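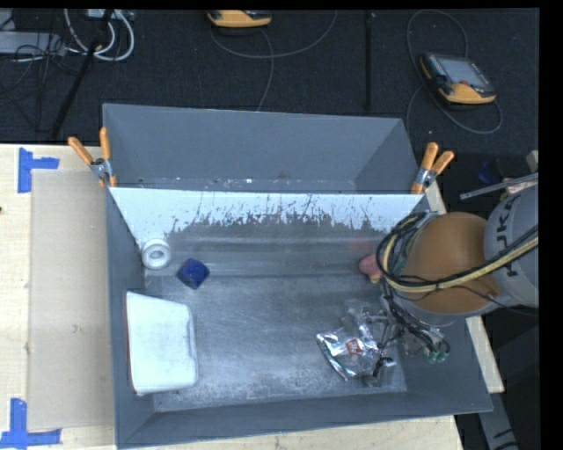
Vustgate Intro to Packing and Storage
Handout 11: Dividing a bin you already own

Okay, so last time we measured bins, and a bunch of you asked me if you should just go buy the kind with compartments built in. Please don't, not yet! A panel and two spring clamps will get you through this whole unit. I like clamps (the orange-handled ones are easy to spot in a messy drawer) because you can change your mind. Set the panel across the bin, clamp one end to each rim, and give it a push. If it slides, move the clamps down further onto the panel and try again.

Where does the panel go? I'd keep the back section narrow and save it for flat stuff, and let the big front section take the odd shapes: rolls, foil packets, white tubs, the little things that never stack.

Scratches on the panel or the floor don't bother me. Crumbs do, so wipe the back strip before you load anything.

For the Lerville exercise, your bin is 60 cm long. Sketch two divider positions and write down what you'd put in each section. Bring the sketch to Room 308, and leave the clamps on the shelf when you're done.

Reading: Russo packet, page 368.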